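3.2 Cell Setup and Upkeep

The kitchen cell is the one we use for all runs in Section 4. Two arms, one counter, one overhead view. It exists twice: as hardware in the Salameh lab and as a simulated copy built in Starnura, and most of the work described in this section was keeping the second honest with respect to the first. Figure 3 is from the simulated copy, start of a pick from the bowl.

Base mounts. Both arms bolt to a steel rail under the front edge of the counter. The rail was leveled once at install and again in July after the left base was found to sit low. Shims went in under the left plate only. All four bolts are now torqued in a cross pattern and marked with paint pen so a turned bolt can be spotted without a wrench. We check the marks before each block of runs. If a mark is off, the block does not start, the bolt is redone and the base pose is measured again.

Base pose in simulation. Early on we copied the pose from the drawing. Bad idea. The drawing had the rail before shimming, and the left gripper came in too high over the bowl in every replay. The pose is now read from a touch-off: the arm is hand-guided to 2 dowel holes in the counter, joint angles saved, base frame solved from those. Same file goes to Starnura and to the real controler. There is only one copy of the file. Anyone who wants to edit it does a new touch-off instead.

Gripper. Parallel fingers, black, same type on both arms. Wear shows up in the pads first. A worn pad gives a grasp that closes to the commanded width but lets a round object roll out toward the bowl wall on lift. Pads are swapped every 272 grasps on the real cell, a number we settled on after looking at when slips began to climb in the pilot runs. The swap takes both pads on one gripper at the same time, never just one, or else the fingers close off center. After a swap: home the fingers, close on the gauge block, store the new zero, open, close again. If the two readings differ the pad is not seated. Pull it and reseat.

In simulation there is no wear, so we vary friction between fingers and object per episode. Range was fit to the real slip rate with fresh pads and with pads at end of life. This is crude but it removed most of the gap we had seen on the bowl task.

Finger clearance. The bowl is the tightest spot in the cell. The fingers have to go down inside the rim next to the object, and the first version of the collision mesh was so thick at the fingertip that the planner would reject nearly every approach. We replaced it with a box per finger. The bowl went from a filled hull to a ring of wedges at the same time, the filled version had the fingers stopping in mid air at rim height.

Fixed items. The microwave, dish rack and sink are fixed bodies and are never moved between episodes. The rack gave trouble anyway. Its thin wires as full collision geometry slowed the solver badly, so the rack now collides as a few slabs while the visual mesh keeps the wires. No task in this paper puts anything in the rack, so we accept the error.

Lighting. Shadows from the arms fall over the counter and over the bowl, and a policy trained with no shadows did poorly on the real cell whenever an arm passed between lamp and bowl. Arm shadows are on in all rendered data, soft edges. We tried hard edges, worse. On the real side the lamps are fixed to the ceiling frame and the blinds stay shut during a block.

Calibration drift. The overhead camera is checked against the dowel holes at the start of each block. Over 246 blocks the check failed a handful of times, nearly always after somebody had worked on the cable tray. The tray has since been moved to the Anley frame, which does not touch the camera post. After any failed check we redo the camera pose and throw out the block before it, no exceptions, even when the numbers look fine.

Restart after fault. If a joint faults mid-grasp, open the gripper first, then raise straight up, then home. Homing first drags the fingers through the bowl wall. We broke a bowl this way. The order is now locked into the recovery script and the same script runs in simulation, so that faulted episodes end in the same state on both sides. Faulted episodes are logged but not used for trainng.

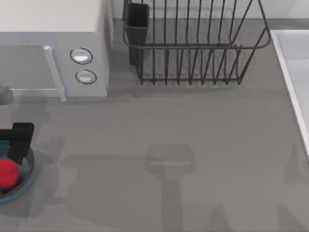 Figure 3. Simulated kitchen cell at the bowl, gripper lowered beside the red object.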